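Ticket: dryer room humidity alarm, unit 8
Product: Koltel wall sensor with Bretent hub
Opened by: Samer Obeidat
Assigned to: Jenő Gulyás
Status: closed
Opened: 03/11/2024

Problem as reported

Humidity alarm goes off every night and clears itself before morning. The hub log shows 12 alarms since the last firmware update. Reading climbs to 99 percent and stays flat until it drops. A hand-held meter in the same room never goes past 61. Batteries replaced, no change. The room is used for sorting clothes and has no outside window.

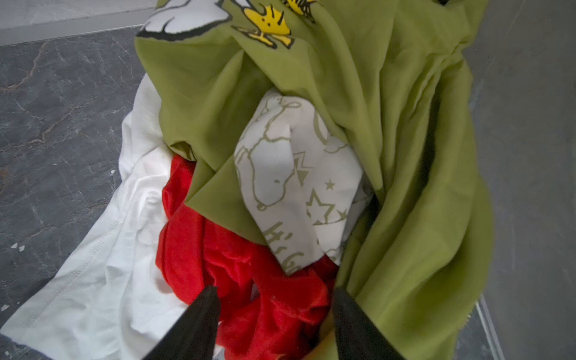 Step 1. Rule out the sensor

Asked the customer to swap the sensor with the one from the hallway. The hallway sensor, once moved to unit 8, began to show the same flat 99. The sensor from unit 8 read normally in the hallway. Sensor is good. Left them swapped.

Step 2. Check the hub settings

Polling interval was set to 300 seconds, default. Alarm threshold 75 percent, default. Offset field was blank on all channels except channel 2, where it held a value left over from January. Cleared it and restarted the hub. Alarm came back the same night, so the offset was not the cause, but it should stay blank. 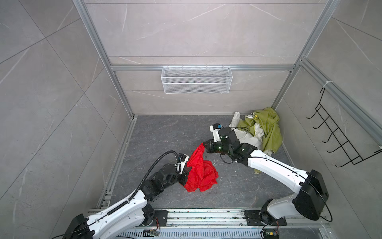

Mounting position was the next thing to look at. The Koltel manual asks for a flat interior wall, clear of pipes and supply vents, with free air on all sides of the housing. Customer had used the adhesive pad directly on the wall finish. With gray marble-patterned walls like these, the pad leaves almost no gap behind the housing, and the rear intake slot ends up pressed against a smooth face. Dezső Lakatos confirmed on the bench that a blocked rear slot gives a flat 99 when the wall cools overnight. The housing holds moisture and the reading does not follow the room.

Step 3. Refit with spacer

Sent the Flatora spacer bracket. Instructions given to customer:

Remove the old pad completely, including residue.
Fit the bracket with the arrow up.
Clip the sensor on until it clicks.
Keep textiles clear of the slot, including anything stacked in a corner.

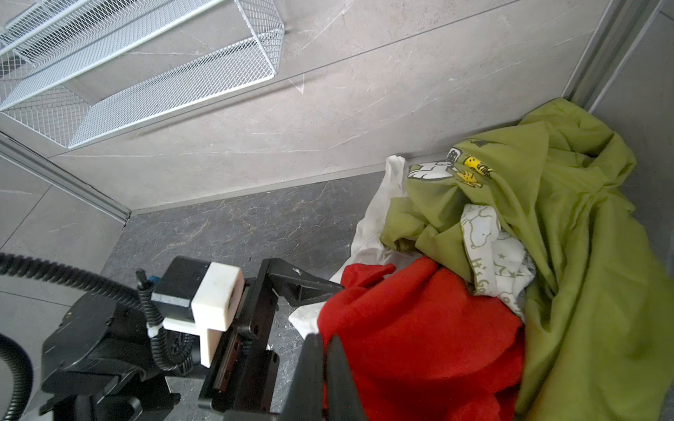
Step 4. Follow-up

Log pulled after eight nights. Peak reading 64 percent, no alarms. Hand-held meter agrees within two points. Norbert Jakab added the blocked slot symptom to the internal fault list under "flat high reading".

Open item: hallway sensor is still on a pad with no spacer. Customer will order a second bracket. No further action on this ticket.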